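# Bin Picking With a Secondhand Arm: Final Report

Bradley Crabtree, shared workshop build, submitted 22 July 2025

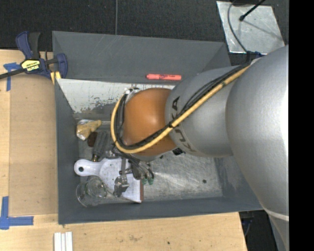
## 1. What the project was

The goal was to get a robot arm to take mixed household and workshop items out of a metal bin, one at a time, without being told what the items were. I built the cell in a shared workshop at Fornemton over one term. The arm is a KUKA on loan to the workshop. Everything else was bought, scrounged or made there.

I did not try to sort the items by type. The task ends when the item has been lifted clear of the bin and held for a slow count of three.

## 2. The cell

The bin sits on a wooden table and is held with an IRWIN bar clamp at the corner. I started without a clamp. The first time the gripper touched the bin wall the whole bin shifted, and every position I had saved was wrong. I also put blue tape on the tabletop as reference marks, so that things can go back in the same place after someone else has used the table.

The control program runs on an old desktop. I named it Nisari in my notes and the name stayed. It has three parts:

- a picker, which looks at the depth data and suggests grasp points
- a planner, which checks the path against the bin walls
- a logger, which writes one line per attempt

The picker is adapted from coursework. The planner and logger are mine.

## 3. Cables

Cable routing took longer than any other part of the build. The cables run along the outside of the arm and loop around the last joints, and the loop has to be long enough for the wrist to turn but short enough to stay out of the bin. My first loop was too short and pulled tight when the wrist turned past its middle range. The second was too long and dragged across the items.

The third version works for most poses. I tied the black cables to the thick yellow one so they move together, then limited the wrist rotation in software. This rules out some grasps near the left wall that the arm could otherwise reach. I decided that was a fair trade.

## 4. Choosing the items

I wanted items that fail in different ways. A white board with a handle is flat and lies close to the floor of the bin, so the fingers have very little to close on. A clear cup is hard for the depth sensor, which often sees the bin floor through it. Crumpled clear packaging has both problems and also changes shape when squeezed. A tool with a ribbed handle is the easy one, provided it isn't leaning on something else.

Items were tipped in from a box and left where they fell. If an item landed outside the bin I tipped the whole lot again.

## 5. Results

The logger recorded 1664 attempts. I threw out 42 of them, where the program had stopped partway because of a lost network connection, and that left 1622. Of those, 327 failed.

I read through the log lines for the failures and put them into groups by hand. The largest group was flat items against the floor. The fingers came down at the right place but slid over the top. Tilting the gripper helped when the item had a raised edge and did nothing when it lay fully flat.

Clear items were the second group. The picker either ignored them or aimed too low. I tried averaging several depth readings and saw a small improvement, at the cost of a noticeably slower cycle.

The third group was contact with the bin wall – mostly in the corners. Increasing the safety margin in the planner stopped the contact but meant items in the corners were never attempted at all. I ended up with a smaller margin and a slower approach speed.

## 6. Problems with the method

The attempts were not evenly spread. I ran the first 1000 in May with the long cable loop still in place, and the rest after rerouting. I should have fixed the cables before logging anything. The failure groups are also my own judgment, and a second person might have sorted some of them differently.

## 7. Next steps

The fingertips need to be thinner to get under flat items. Humphreys, the shop that cut my mounting plate, can make a set from spring steel, and I have sent them a drawing. I would also like to try the Bulateck sensor bracket, which mounts lower and would give a side view of clear objects.

The code and log files are on the workshop drive in the folder "nisari-final". The planner settings used for the last runs are in the file with the same name.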